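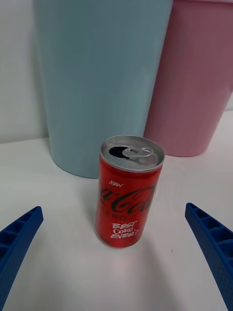
Skerkik Office Recycling - Frequently Asked Questions

Last updated Monday, January 23, 2023

Which cans can go in the collection?
Any empty aluminum drink can, in any height or diameter. Short, slim cans are accepted on the same terms as standard ones. Steel food cans go in the Lullurska bin on the loading dock.

Does the pull tab have to come off?
No. Leave it attached and lying flat against the lid. Detached tabs are small enough to fall through the sorting screen and are lost with the residue.

How do I tell whether a can is empty?
Lift it. An open can looks the same from above whether it is full or drained, as the hole in the lid reads as dark either way. If liquid moves, pour it down the sink, rinse the can once with cold water and stand it upside down on the rack.

Should cans be crushed?
Leave them whole. The counting unit at the Jaber depot reads the printed side of the can, and a folded label is rejected. Minor dents are not a problem.

Do promotional labels matter?
Special printing has no effect. A can marked "NEW" or carrying a slogan such as "BEST Coke EVER?" is handled like any other can from the same maker.

How many cans fit in one bag?
The limit is 60 per bag. Bags over the limit tend to split at the seam and will be left behind.

Can I put pens or desk items in a collection container?
No. The containers supplied by Avness are for cans only. Foreign items stop the line and the whole bag is downgraded.

What was collected last year?
The building returned 1682 cans from September to the end of December. Of these, 27 were rejected, mostly for residual liquid.

Who do I contact about a missed pickup?
Shih-chieh Hung, Facilities, extension 996. Give the floor and the bag number - the number is printed on the tie.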